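**Notes de collecte, démonstrations à la main — fil**

1/ Fin de campagne chez Trestlow en janvier : 273 démonstrations enregistrées, 200 conservées. Je note ce qui a fait rejeter les autres, ça servira au lot suivant.

2/ Premier motif : la vitesse. Un humain qui tient la pince ferme les doigts avant d'être à l'arrêt. Le bras, lui, rejoue la trajectoire avec son propre retard et pousse l'objet. Consigne actuelle : marquer l'arrêt, fermer, attendre, lever.

3/ Deuxième motif : les reprises. Capucine Rolland garde les épisodes où l'opérateur rate puis corrige. Moi je les sors du lot principal et je les étiquette à part. Pas encore tranché.

4/ Côté téléopération, on a comparé sur Skutura avec Lajos Lakatos. Pas de décalage de morphologie à rattraper, mais trois fois moins d'épisodes par heure et des poignets fatigués à midi.

5/ La dérive de pose reste pénible sur les surfaces unies. Un drap tendu donne peu de points d'accroche au suivi visuel, un tissu imprimé nettement plus.

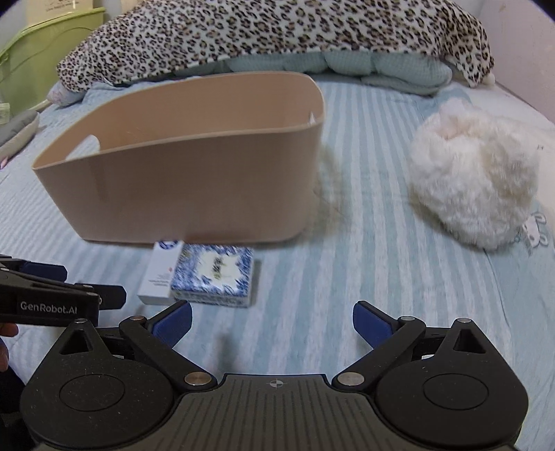

6/ Pour le rangement, je fais toujours partir l'épisode doigts ouverts, à vide, avec le bac dans le champ. La politique doit voir la destination avant la saisie. Ici, bac beige vide au milieu du lit, les deux petites boîtes juste devant, l'une contre l'autre : la première saisie est la plus délicate, un doigt mal placé entraîne la voisine. La boule en peluche, à droite, tolère beaucoup plus d'erreur.

7/ Prochain lot : mêmes objets, boîtes écartées puis accolées, ordre de saisie imposé. Abena Adjei s'occupe du script de tri — je posterai les critères de rejet quand ils seront figés.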